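Print | E-mail this article
Home | Issues | Authors | Contact
Proceedings > Applied Automation > Equipment Planning > Section 4

4. Budgeting for end effectors and consumables

4.1 Cost basis

The budget covers one bench, two arms and the hands fitted to them. Quotations were requested from Drenach and Curketti for five-finger hands, and from Engelbrecht for a parallel gripper with interchangeable pads. Purchase price was a poor guide to yearly cost. The lower of the two hand quotations left out the wrist adapter and the spare finger set, and with both added the difference fell to 900 dollars. We therefore compared offers on a 12-month basis, with spares, shipping and one service visit included.

Cloth and other flexible items were treated as a separate task class in the plan. They need more finger travel than rigid items, and a grasp near a corner puts uneven load on the outer fingers. Figure 3 shows a placemat task at the bench.

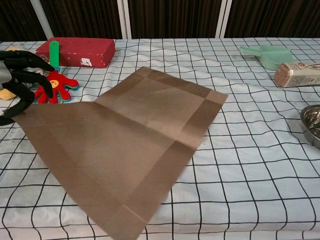 Figure 3. Placemat task with the robotic hand.

Spare parts were budgeted per task class, with the flexible class given the larger share. For the first year we set aside 3128 dollars for finger sets and tendons, 70 percent of it assigned to flexible items. The remainder covers rigid items such as bowls, scoops and bottles. Table covers and task objects were charged to consumables – they are cheap, but they have to be reordered in the same pattern and size if trials are to stay comparable.

4.2 Lead times

Neteck, which handles our import orders, combines shipments once a month. An order placed after the cutoff waits for the next one. We recommend holding one complete finger set per arm in stock and placing the yearly order before December. The parallel gripper was kept in the plan as a fallback for rigid items only, and its cost is listed separately in Table 5.

< Previous section | Contents | Next section >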